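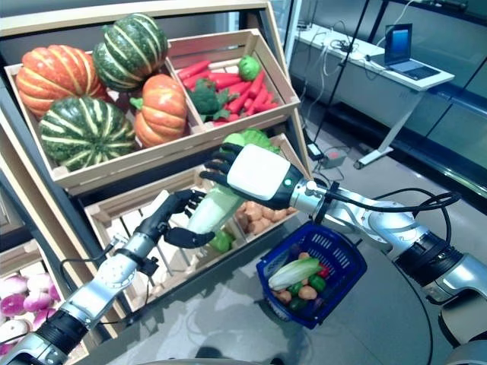 Vesna Delić 留言说,她婆婆一辈子都把土豆和苹果放在一个箱子里,说这样土豆不发芽,可她自己照做了一个冬天,土豆照发不误,苹果倒先带了一股土腥味,问我到底该信谁。

我的回答是先谁也别信,包括我。蔬菜收纳这个题目,网上的说法多得吓人,十条里有六七条是互相抄来的,抄的人家里恐怕连一筐土豆都没放过。苹果这一条尤其典型。一派说苹果放出的乙烯能压住土豆的芽,另一派说乙烯催芽,两派都说得斩钉截铁。乙烯对土豆芽的作用跟浓度、时间、品种都有关系,仓库里可以控制,你家阳台上控制不了。所以我的建议很没意思:分开放。苹果放苹果的,土豆放土豆的,省下来的那点地方不值得你去赌。

下面把木箱存菜这件事从头捋一遍。哪些我觉得靠谱,哪些我存疑,都写明白。

先说木箱

斜着摆的木条箱这两年很流行,店里用它陈列蔬菜,确实好看,南瓜、胡萝卜、土豆一箱一箱往上码,谁看了都想买两个回家。于是有人把整套搬进厨房,然后发现菜蔫得比以前快。店里的东西是要卖掉的,一天里有人补、有人挑、有人把坏的拣走,斜面朝外是给顾客看的。你家里没人补货,斜面朝外只有一个结果:光照得到,风吹得到,前面的先干。

木条箱本身没有问题。条与条之间有缝,透气,底下不积水,这是它比塑料盆强的地方。我用的一种是 Lundden 的平底箱,另一种是从 Hendport 一家关门的杂货铺里收来的旧箱子,老实讲用起来没有差别,旧的那几只边角还更结实些。商品页上写的什么“天然木材调节湿度”,我不太买账。几根薄木条能调节多少湿度?真要调湿度,盖一块布都比它管用。

新箱子买回来,用手把内侧摸一遍,有毛刺的地方拿砂纸打掉。土豆皮厚不怕,番茄和甜椒一刮就破,破了就烂。旧箱子用刷子干刷,发霉的那一块用醋擦,晾透再用。有人教大家刷一层食用油“养木头”,我试过一回,油在夏天变味,整个柜子都是哈喇味,后来那只箱子拿去装了拖鞋。

土豆

土豆要暗,要凉,要透气。三样里最容易被忽略的是暗。放在厨房台面上,哪怕只有灯光,时间一长皮也会发绿。绿的部分连同芽眼都要挖掉,绿了一大片的整个扔,别心疼。发绿的地方伴随着龙葵碱,高温煮也去不干净,所谓“多煮一会儿就没事了”这种话请不要听。

塑料袋要拆掉。超市那种带小孔的袋子也拆,那些孔是装样子的。装箱以后上面盖一层牛皮纸或者旧棉布,别压实。洗过的土豆存不久,买来就是洗干净的,那就少买一点,先吃它。

冰箱呢?老说法是绝对不行,低温会让淀粉变糖,炸的时候颜色深。如果你打算炸或者烤到很焦,那确实放外面好。只是煮汤的话,味道偏甜一点,有些人还挺喜欢。我家厨房夏天太热,七八月份我还是会放一小袋进冰箱,你怎么办自己看。

洋葱

洋葱和土豆不要放一起,这一条我倒是信的。理由常被说成气体互相催,我觉得更简单的解释是两者要的湿度不一样:土豆自己会出潮气,洋葱最怕潮。隔开一层架子就行,用不着一个放东屋一个放西屋。

拿丝袜一个一个打结吊起来的办法,很多主妇达人在推。能用,但丑,而且拿一个要剪一刀。我编过一次,后来改成浅箱单层铺开,效果没看出差别。

切开的洋葱“会吸收空气里的细菌、隔夜有毒”,这个谣言我每年都收到几遍。切过的任何东西都该包好放冰箱,洋葱并不特殊。

胡萝卜和西兰花

常见的搭法是胡萝卜堆一格,西兰花顺手塞进去,一橙一绿,好看。摆一个下午没问题,存就不要这么存了。西兰花常温下黄得很快,黄了以后一股子硫味,旁边的胡萝卜也跟着倒霉。西兰花买回来当天进冰箱,用厨房纸松松裹住,外面套一个不扎口的袋子。

胡萝卜头上带叶子的,先把叶子切掉,叶子会抽根里的水。叶子能吃,剁碎了拌面,别听人说有毒就扔。没有叶子的,要么装袋进冰箱,要么埋沙。埋沙是老办法,一层微潮的沙一层胡萝卜,互相不碰,我去年十一月埋的,到次年二月拿出来还脆。不过埋沙适合有地窖或者冷阳台的人家,住在有暖气的公寓里埋一箱沙,只会得到一箱发芽的胡萝卜,和满地的沙。

已经软了的胡萝卜泡冷水,能回来一些。有文章说泡完“和刚拔出来一样”,没有的事,口感是回来了一半,拿去炖吧。

南瓜

南瓜最省心,也最容易被糟蹋。整个的、皮没伤的、带着一截干柄的,放在阴凉通风的地方能存很久。柄断了的先吃,烂多半从那里开始。不要拎着柄提,这句话我说了多少年,照样有人拎。

叠着放行不行?店里常叠,家里我劝你单层。上面那只压着下面那只,接触的地方闷着,等你闻到味道已经晚了。每只底下垫一圈报纸或者一小块硬纸板,隔半个月翻个面。

有个说法是南瓜要用稀释的漂白水擦一遍再存,防霉。我做过对比,擦过的和没擦过的各几只,放到开春,看不出来。样本小得可怜,所以我只敢说我没看出来。反正我后来不擦了。

白菜、生菜和其他叶菜

大白菜和它的各种长条形亲戚,外面那几层叶子别急着剥。干了的外叶就是它自己的包装纸。整棵用报纸裹,根朝下立着放,比横躺着耐放。“立着放是因为保持生长时的姿势,蔬菜会感到舒服”——看到这种句子我就头疼。立着的好处是叶子不受压,少烂几片,跟舒服有什么关系。

生菜就别指望常温了,放在木箱里露个头出来很有田园气,几个小时后边缘就软。洗不洗再存?我的做法是洗,但一定要甩得很干,盒底盒面都垫纸,纸湿了就换。懒得换纸的话就别洗,吃之前再洗,两条路都走得通,怕就怕洗了又不甩干。

青椒随便一点,冰箱冷藏格即可,表面有水要擦掉。青柠放碗里会变硬,装进密封袋冷藏,出汁要多得多。

那些专门卖给你的东西

蔬菜保鲜这一行,专治焦虑。我前后收到过三种小玩意儿,一个是 Nemmont 的吸附包,扔在抽屉里,说是吸乙烯;一个是 Ranasinghe 的陶土存薯罐,带木盖,标价 1795,我当时以为多打了一位;还有一种绿色的保鲜袋,没有牌子。

吸附包我放了一个抽屉,另一个抽屉不放,里面的菜尽量买一样的。第 9 天打开看,两边的黄瓜都软了一点,香菜都不行了。也许哪种菜能看出区别,我没碰上。陶土罐是个好看的罐子,土豆放进去也确实不发绿,因为里面是黑的。一只纸箱合上盖子,里面也是黑的。绿袋子比普通袋子厚,装面包不错。

货架类的也差不多。配件越多的越难擦。我算过一次账,把厨房那个角上的旧铁架子留着,加两只平底木箱和一卷牛皮纸,总共花了 74 块,用到现在。你要是喜欢斜口的箱子,就把它放在餐桌旁边装这两天就要吃掉的菜,看着也高兴。真正要存的,放平,放暗处。

检查的习惯

所有的办法加在一起,可能都不如隔几天翻一遍箱子。一只烂的会带坏一圈,这一条是老话里少数我完全没有意见的。我是晚上七点多做完饭顺手翻,翻出软的放到灶台边上,第二天先用。有人在冰箱门上贴表格,登记每样菜的入库日期,表格模板我见过一个最多 19 栏的。谁能坚持填满一个月,请写信告诉我,我很想知道他是怎么做饭的。

再补几句零碎的。箱子不要直接放地上,垫两根木条。不要放在冰箱侧面或者烤箱旁边,那一面是热的。大蒜和洋葱可以同住。红薯不进冰箱,冻伤了会硬心,蒸多久都不软。姜怎么存我到现在也没找到满意的办法,埋土、泡酒、冷冻都试过,冷冻之后直接擦成末还凑合,切片就一包水。

至于 Vesna Delić 的那箱土豆,发了芽但没有绿、摸着还硬的,把芽和芽眼周围挖深一点,尽快吃掉。已经皱了的就算了。苹果切开闻闻,没坏就煮成酱,多放点肉桂,土腥味大概能盖过去。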